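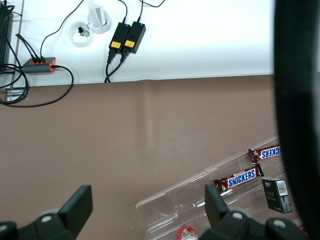

Cable day. Put it off since October, did the whole thing in an evening with the radio on. Notes below, mostly so I remember next time, partly because three people asked.

First. Unplug nothing until it's labeled. Masking tape folded over the cord like a flag, about an inch from the plug, name on both sides. Do the other end too. Yes both ends. I skipped the far ends last time and ended up under the desk tugging on things while somebody upstairs yelled "nope, still on."

Then shut everything down properly, and off at the wall.

Power strips
Get the strip somewhere you can reach it. On the desk is fine for now, screwed to the underside is better. If yours has keyhole slots on the back, lay a strip of paper over them, poke through with a pencil, tape the paper to the desk and drill on the marks. Short screws!! Measure the desktop thickness first. I have a small hole in the top of my old desk that I keep a mug on.

One strip per wall outlet. Don't plug a strip into a strip. Heater, kettle, laser printer, all go straight in the wall.

A bright color on the strip helps more than you'd think. Orange around the sockets and you can find it in the gloom behind a monitor. Plain black one, put a dot of paint or a sticker by the switch.

Power bricks
Side by side with a gap, label facing out so you can read the volts without picking it up. Not stacked, not under a pile of papers, not wrapped in their own cord. They get warm. Mine sit on the desktop near the grommets where I can see the little lights. Write the name of the thing it powers right on the brick with a paint pen. Silver shows up on black.

If a brick is hot enough that you pull your hand back, stop using it.

Anything with fins on it wants air over the fins. Leave a hand's width clear and dust it with a soft brush. Dry.

Grommets
Those round plastic cups in the desk. People ignore them or jam everything through one. If you've got two, power down one and data down the other, makes it so much easier to pull a single cord later.

Thin stuff first, fat plugs last. Plug won't fit thru? Pop the cap out, most just lift. Feed the plug, put the cap back around the cord.

A stiff piece of card is handy too. Roll it into a funnel, stand it in the hole, drop the cord down. Also stops small plugs falling back through while you're crawling around.

The slack
This is where it all goes wrong. Long cords hang off the edge, loop around on the floor, catch a chair wheel. Loose coils as wide as your hand, then a hook and loop tie. Not zip ties, you'll only be cutting them off in a month and nicking a cord. And don't wind it tight round your elbow like a garden hose.

Coils go up in a tray or basket under the desk. No tray: a wire letter rack and 2 cup hooks does it. Leave enough slack for a sit-stand desk to go all the way up. Check by actualy raising it, slowly, watching.

Clean while it's bare. Damp cloth on the desktop, dry cloth on the cords, vacuum the floor. White desks show every black scuff, a melamine sponge gets most of them but go light or you dull the finish.

Leftovers
Any cord with no owner goes in a bag with the date on it. Six months, nobody's asked, recycle it. I had 2 bags. Embarassing.

Comments

Hema Gowda
Tape flags go gummy after a summer in my place. I switched to bread bag clips, written on with a marker. They snap right on.

Njål Engström
Which way up do you mount the strip? Mine is under the desk and the heavy plugs droop.

Reply from author
Back edge, sockets facing the wall, not the floor. Leave room for the plugs. Heavy ones go on the desk instead.

Hema Gowda
Tried the two grommets thing. Had to redo it once but yes, much better.

More tips
Getting a stuck grommet cap out
Chair wheels that pick up hair
What to do with a drawer full of old chargers
Scuffs on a white desktop
Labels that stay stuck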